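4. What We Bought, and What We Should Have Budgeted For

I'll be upfront that this is the section I wanted to read before we started and couldn't find. Plenty of papers list their hardware in one line. Very few tell you what the money side looked like, so I'm going to go through ours in more detail than is usual, and my co-author Lenni Ahonen has kindly agreed not to cut it (much).

4.1 The starting point

We had one grant, one room, and a plan for a two-arm setup that could do simple sorting and packing work on a tabletop. In the proposal we split the equipment money the way everybody seems to: nearly all of it on the arms, a little on computers, and a line called "other" that I typed in at the end because the form wouldn't let me leave it blank. That line is the villain of this whole section. When we went back through the receipts, "other" had swallowed 28 percent of the total. Cables, mounts, spare finger pads, a second power supply, desks, props, shipping on all of the above. None of it was expensive by itself, which is how it got past us.

4.2 Choosing a supplier

We asked for quotes from two sellers, Hemorer and Trendbridge. Hemorer was cheaper on paper. Trendbridge cost more, but the quote included the grippers, the mounting plates and a year of repairs, and Hemorer's had none of those. I spent an embarrassing number of evenings with a spreadsheet trying to make the two comparable, and once I'd added the missing parts to the Hemorer quote the gap had shrunk to almost nothing. So we went with Trendbridge.

What I didn't think to ask about was delivery. The arms were promised in 5 weeks and took 15. Our grant clock didn't stop while we waited, and neither did the salary we were paying someone to run the things. If you're planning a purchase like this one, please put the waiting time in your budget as a cost! We now write it in as its own row, with the monthly staff cost multiplied by the likely delay, and it makes some of the "cheap" options look pretty silly.

4.3 Desks, floors and other dull things

Our first plan called for a heavy industrial bench from Lappalainen. It's a lovely bench. It also wouldn't go through our door without taking the frame off, and the building office wanted a floor load report before they'd even talk to us. We ended up with white office desks with adjustable-height legs, and for light objects they've been fine. We did lose a few days working out how stiff the desk needed to be before fast arm moves stopped shaking everything, and I'd tell anyone to run that check with a borrowed desk first.

Biljana Nedeljković wrote the safety plan for the room, and she made a point I'd missed completely: the clear space around the arms counts as floor area, and on our campus floor area gets charged to the project. Those charges come in every month whether the arms are moving or not. Ours started in July, well before we had anything to plug in.

4.4 Props and consumables

We set aside 200 dollars for objects and thought that was generous. For the pick-and-place task we needed fruit and a container, and I argued for real fruit on the grounds that the results would mean more. I still half believe that. But real bananas go brown, they get bruised by the gripper, and every new bunch is a slightly different shape, so you can't compare one month with the next. Lenni priced out a full run with fresh fruit and the number was bad enough that I gave up the argument on the spot. For the baseline runs we switched to artificial pieces and a woven basket. Labels for the drop areas went straight onto the desktop in pen, after the printed ones kept peeling. Figure 4 is from the fruit task.
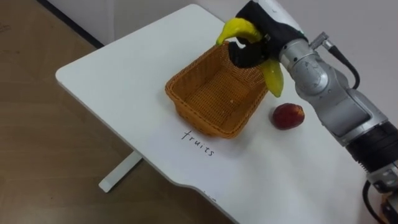
Figure 4. The fruit task, with a banana held over the basket and an apple on the table.

The other thing that eats money quietly is wear. Finger pads are the obvious one, and we'd budgeted for those. We hadn't budgeted for cables. An arm that repeats the same reach all day bends its cables in the same spots all day, and we went through more of them than I would have guessed. We now buy spares along with the arm, on the same order, which saves the shipping and also saves us from a dead week while a ten-dollar part crosses the ocean.

Software is worth a mention too. We looked at Tevar for logging and scheduling, liked it, and then found that the license was per arm and not per lab. For a two-arm station that doubles the bill. We wrote our own logger in the end. It's ugly and it took longer than I said it would (Lenni has the emails), so I'm not going to claim we saved anything. If I were doing it again I'd pay for one seat and test on a single arm until the tasks were settled.

4.5 How we'd split the money now

Less on the arms, for a start. I'd take one arm early, get the tasks and the desk sorted out, and order the second once I knew I'd made the right choice the first time. I'd give "other" a proper breakdown with desks, cables, props, shipping and floor charges each on their own row. And I'd hold some cash back until the first full run is done, since that's when you find out what you forgot. In our case it was a power strip with enough outlets. Section 5 covers running costs over the rest of the project, including repairs.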